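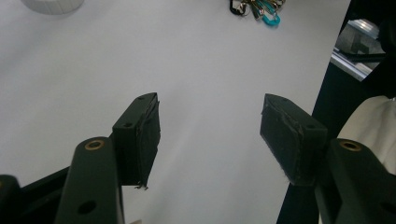
発表メモ「小型マルチコプターのGPSレスキュー設定と飛行前の確認」

持ち時間は質疑込み。スライド番号は話す順に合わせてある。

スライド1 表紙
あいさつは短く。今日はフェイルセーフのうち、GPSレスキューだけを扱う。ログの読み方とPIDの話はしない。聞かれたら休憩時間に回す。

スライド2 対象の機体
5インチ、4セルの自作機を前提にする。フライトコントローラーはSkendholm、GPSモジュールはDralskaの小さいほう。ほかの組み合わせの人も、項目名はほぼ同じなので読み替えてもらう。
固定翼の人が手を挙げたら、今日の数値は使わないでほしいと言う。

スライド3 フェイルセーフの段階
受信機からの信号が途切れると、まず第1段階に入る。チャンネルごとに決めた値が使われる。短い途切れならここで復帰する。
設定した時間を過ぎると第2段階。選べるのは墜落(ドロップ)、着陸、GPSレスキュー。
初期設定のまま飛ばしている人が多いので、会場で自分の機体がどれになっているか思い出してもらう。少し間を置く。

スライド4 受信機側の設定
見落としが一番多いところ。受信機が信号断のときに最後の値を出し続ける設定だと、フライトコントローラーは途切れたことに気づかない。「パルスなし」にしておく。
確認の手順。プロペラを外す。バッテリーをつなぐ。送信機の電源を切る。設定ソフトの画面で警告が出るかを見る。
プロペラを外すところは二回言う。

スライド5 ホーム位置
ホームはアームした時点の位置で決まる。衛星の数が足りないままアームすると、ホームが記録されない。最低衛星数は8のままにしておく。
冷えた状態からの測位には時間がかかる。4月の飛行会では木曜の朝、曇りで、なかなか数がそろわなかった。待てない人は歩いて開けた場所へ移る。
OSDにホームへの矢印と距離を出す。飛び立ってすぐ、矢印が自分のほうを向いているか見る。ここがおかしい日は降ろす。

スライド6 高度と距離
うちの飛行場では、復帰高度を53メートルにしている。北側の杉の列より高く、上の風がまだ弱い高さ。自分の場所の一番高い障害物から決めること。
レスキューが始まる最短距離は31メートル。これより近いときの動作は別の項目で決まるので、表の下の段も見せる。
帰りの速度は初期値から上げない。向かい風で進まないときだけ少しずつ変える。

スライド7 コンパス
マルチコプターならコンパスなしでも動く。機体は前に進みながら向きを割り出す。最初に少し違う方向へ動くことがあるが、そこで慌ててスイッチを戻さない。
コンパスを積む場合は、電源線から離し、取り付け方向の設定を必ず合わせる。向きが違うコンパスは、ないより悪い。迷ったら無効にする。

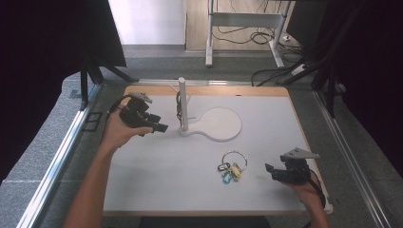
戻ってくるのは分かったけれど、着陸まで任せて大丈夫なのか、という質問が前の回で出た。答えは、任せないほうがよい。降下の終わりは地面の状態や気圧のずれに左右される。映像と操作が戻った時点でスティックを動かして引き継ぐ。最後まで任せるのは、操作がまったく戻らないときだけ。

スライド8 試験飛行
信号断でいきなり試さない。まずスイッチにレスキューを割り当てる。
1本目は80メートルまで離れ、スイッチを入れる。上昇して向きを変えるところまで見たら、すぐ切る。
2本目は同じ距離から、手前に来るまで続ける。スロットルは切り替える前にホバリングの位置に置いておく。低いまま戻すと、切った瞬間に落ちる。
人と車がいないことを毎回声に出して確認する。飛行場の規則と法令の範囲でやる。

スライド9 電池
帰りの分を残す。追い風で遠くへ出た日は、帰りの消費が行きより増える。
電圧警告はFrandsenの2,000mAhパックで決めた値を表にしてある。ほかのパックには当てはめない。古いパックは早めに降ろす。

スライド10 飛行前の確認表
読み上げない。各自で撮ってもらう。
・受信機の信号断設定
・衛星数とホームの記録
・復帰高度
・レスキュー用スイッチの位置
・ブザーの音

スライド11 質疑
設定ファイルの配布場所はKokiaの共有ページ。自分の機体に丸ごと読み込ませないよう、ここでもう一度言う。
時間が余ったらスライド6の表に戻る。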